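Chapter 4
Counting What the Hand Gets Wrong

When I started teaching this course I used to open with the math of grasping. Friction cones, contact models, the whole parade. By week three half the room had stopped doing the reading, and I can't say I blamed them. So now I start with bookkeeping, because bookkeeping is where my own first project went off the rails.

The project was called Plakari. We had two arms, two five-fingered hands, and a question that sounded easy: if you teach a robot to pick up one thing, how much of that carries over to the next thing? I figured we'd have an answer by March. We had a folder with 1102 recorded trials in it and no answer at all, mostly because I had labeled every one of them either "success" or "failure" and then gone to lunch.

You'll meet the trial log from Plakari again in Section 4.3 (bring coffee). For now I only want you to think about what goes into a single row of it. There's the object, there's where it started, there's which hand was supposed to move, and there's what the other hand was doing in the meantime. I left that last one out completely!

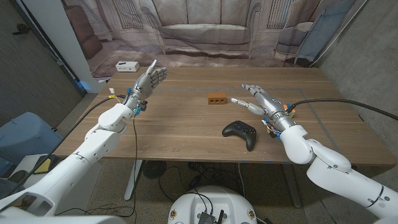 My lab partner back then was Tobias Achterberg, and he was the one who asked to see the rows I'd marked as failures. We sat down with 90 of them on a slow afternoon and watched every one from start to finish. In 46 the hand had never touched the object. It had closed on air, or stopped short, or gone for the thing next door. Those are three different problems with three different fixes, and I had filed them all under the same word.

So we made up what this book calls the staged score. You break a trial into reach, contact, close, lift and place, and you write down the last stage the robot finished. A zero means it never got near the object. A five means the job is done. It takes longer to label (up to 40 seconds a trial, if you're picky like me), but you only need a pencil and some patience, and you can teach it to a new student before the first break.

One warning about the layout of the table. It's tempting to test each object all by itself, since the numbers come out prettier. Please don't stop there. Once a second or third object is within reach, the reach stage gets a lot more interesting, and you begin to see which errors come from seeing and which come from moving. In the exercises I call these Baptiste errors and Zalach errors, after the two programs we wrote to sort them. The names stuck and I've given up trying to change them. 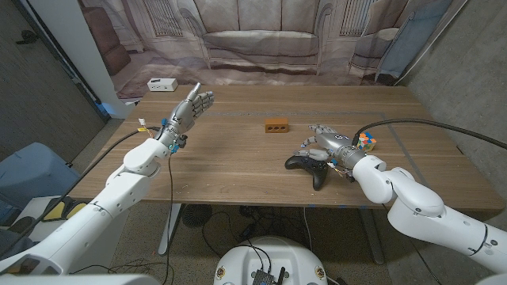
Figure 4.2. Two-hand setup with a game controller, a Rubik's cube and a brick on the taped tabletop.

Back to the scoring. Suppose two policies both end up with the same success rate. Under the old system they tie and you flip a coin. Under the staged score you might find that the first one keeps stalling at reach while the second gets all the way to lift and then drops things. I'd take the second one home any day, because a better grip is something I know how to work on.

The log sheet in Appendix B is the one we settled on after a lot of arguing. It has a column for the idle hand now. The copy printed there is the 8/2/23 version, and if you're using the Wono software that goes with this book, the column names match, except that Wono says "rest" where the sheet says "idle."

Before you go on to 4.1, try this. Pick any simple job you do with one hand at your own desk, like picking up a mug, and write down its stages. Then do it again with your eyes closed and mark where you got stuck. Keep the page, we'll use it in the next section.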